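Home Columns Food & Drink Letters Archive

In praise of the small helping

September 5, 2023
By Sumathi Kulkarni

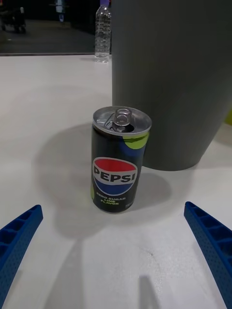 My grandmother served everything in bowls that would embarrass a modern café. They were little steel things, wide enough for a ladle of dal and a bit of rice, and if you wanted more you got up and asked for it, which she loved, because it meant you liked her cooking. I have been thinking about those bowls a good deal since August, when I went to a new place in Melturach and was handed a plate of chips so large that the waiter had to move the candle. I ate 30 or so minutes' worth of chips and left feeling as if I had let somebody down. Drinks have gone the same way over the years, what with buckets of fizzy pop at the cinema and coffees you need two hands for, and so I am always cheered to see one of those short, slim cans, like the little black Pepsi with its zero sugar and its lime flavour. You open it, you have it, and you get on with your afternoon. I don't even care very much for cola, if I'm truthful, but I do like the size of the thing.

I should say that I am not telling anyone to go on a diet. I have been told to go on several myself and I didn't enjoy a single one. What I am after is more to do with pleasure. The first few mouthfuls of nearly anything are the ones I remember, and somewhere past the middle of a very big pudding I find I have stopped tasting and started working. I can't be the only person who has sat in front of the last third of a sticky toffee sponge with her spoon in the air, wondering if it would be rude to stop.

The owner of the Tromell, where I have been having my lunch for longer than I'd like to admit, tried offering half portions a few years ago. I thought it was a lovely idea and told everyone I met. She gave it up by the following spring. People felt cheated, she told me, even when the price was halved as well, and one gentleman sent his fish pie back to ask where the rest of it was. I do understand him, a bit. Many of us were brought up to believe that a full plate means you are welcome, and it is hard to look at an inch of bare china and feel looked after.

Then there is the matter of money, and I don't want to skip over it. Small things usually cost more for what you get. A big bag of rice is better value than a little one, and a family with four hungry children has no use for a columnist going on about dainty bowls. If shops want us to buy less at a time, and throw less of it in the bin on a Thursday night, or whichever night it is you clear out your fridge, they might stop charging us extra for the privilege. My nearest supermarket will sell me 800 grams of grated cheese very cheaply. I live alone. I have never once reached the bottom of that bag before it turned blue.

Still, I would like to see more places have a go. Put a small bowl on the menu next to the large one and don't call it a children's portion, which makes a grown woman feel silly asking. Let people come back for seconds and be pleased when they do. I have four of my grandmother's bowls in the cupboard over the kettle, and one of them has a dent from the time my uncle dropped it down the back steps, and I had my supper out of it last night, twice.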